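December 26, 2019

The day after Christmas is when I do the laundry I should have done on the twentieth. I don't recommend this as a system. It's just the one I have.

The hamper situation had gotten to the point where the lid was resting on the clothes like a hat. I had been wearing what I think of as the understudies: the sweater with the stretched neck, the jeans that only work if I don't sit down. So this morning I hauled everything to the machine, made three loads out of what was clearly five, and spent the rest of the day paying for it in folding.

I don't fold on the bed. I used to, back in the Plindbridge apartment, and what happened every time was that I'd get halfway, get tired, and move the whole pile to the chair. Then the chair was the closet until spring. Folding happens on a table now, standing up, and the table has to be cleared before dinner. Hunger is the only manager I've ever respected.

The table gets a cloth first. Mine is the big one with the diamond tiles, pale blue and peach, flowers in some and little fans in the others. I paid 29 dollars for it at a going-out-of-business sale in Lavoie, and it has outlasted two sets of dinner plates and my interest in hosting. It looks like the floor of a very cheerful bathroom. I love it. It also has a diagonal grid, which you would think might help a person fold a straight line, and you would be wrong.

Towels first, because they're rectangles and they make me feel competent. Then T-shirts, which are rectangles with opinions. Socks go in a bowl to be dealt with in January.

Then you get down to the green things. I own far too much olive green. I blame one winter in Sirmont when every store seemed to sell it and nothing else, and I came home dressed like a hedge. The trouble with olive green is that once it's been through the dryer and twisted itself into a rope, a shirt and a pair of pants look exactly the same. You have to find an edge, pick it up, and hope for a collar. 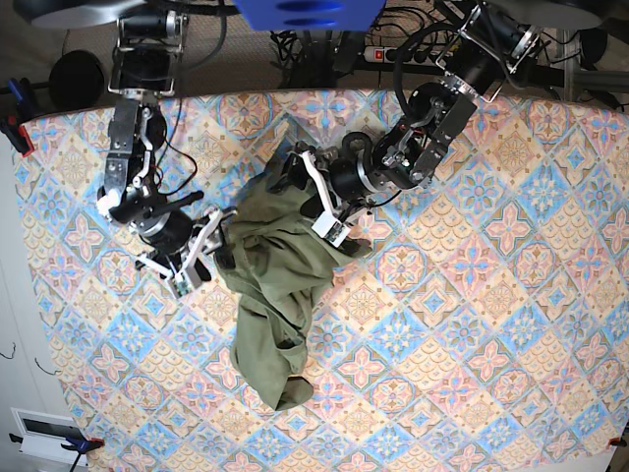
My method, if it deserves the word, is to pinch two spots near the top and lift. If it's a shirt, the sleeves usually fall out and announce themselves. If it's pants, I've generally grabbed a knee and a pocket, and I have to put it all down and start again. A friend swears by shaking everything hard, once, straight out of the dryer. I've tried it. I knocked over a lamp.

By four o'clock I had a stack of towels, a leaning stack of shirts, and one fitted sheet that I rolled into a ball and put at the back of the shelf, where it will stay until guests need it. Dinner was leftover ham, eaten at the table, with the cloth still on it.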